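# Practising first-touch finishing on your own

You need a ball, a wall and 30 minutes. The small pitch behind the Vernora ground is fine for this, but any flat surface works.

## Set up

Mark a line 6 metres from the wall and chalk a target low down on each side. Keep the targets below knee height - most missed chances at our level go over the bar.

Warm up first with some light jogging and a few easy passes off the wall. 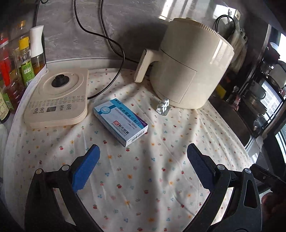 ## The drill

1. Pass firmly against the wall from the line.
2. Take one touch out of your feet, to the left or right.
3. Shoot at the far target with your second touch.
4. Do 3 sets on each foot, resting between sets.

Look up before the ball comes back to you. If your first touch keeps running away, soften the pass and move a step closer.

On Monday nights Villico players do the same drill with a defender closing in.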